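12 March 2020

Finally booked it! Two tickets for the night train to Susberg in September, and I've been grinning since breakfast. Valdemar rang during lunch to say the little bakery on Vukgate is still open (the one with the cardamom knots!), so that's our first morning sorted.
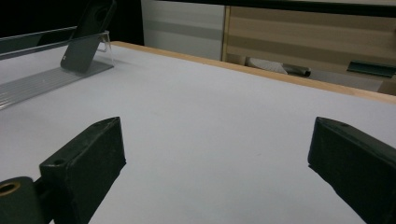 Do we need to reserve the lake boat as well? Only at weekends, and we arrive on a weekday, so we can just turn up and pay on board.

The walk round the far shore is 22 kilometres, which sounds a lot until you see how flat it is. The one proper climb goes up to the old signal hut at 586 metres and I want to do it early, before the haze comes in. I got the map out again after tea and found four huts I'd never noticed, one of them right beside a waterfall – how did I miss that last time?

Must dig out the good boots and ask Valdemar if he still has the Bukano stove. Mine leaks.

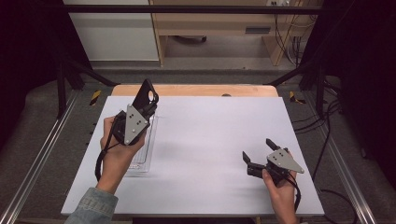
*Both hands busy over the white board, clear tray on the left.*

Bed now, though I'll probably lie there planning sandwiches.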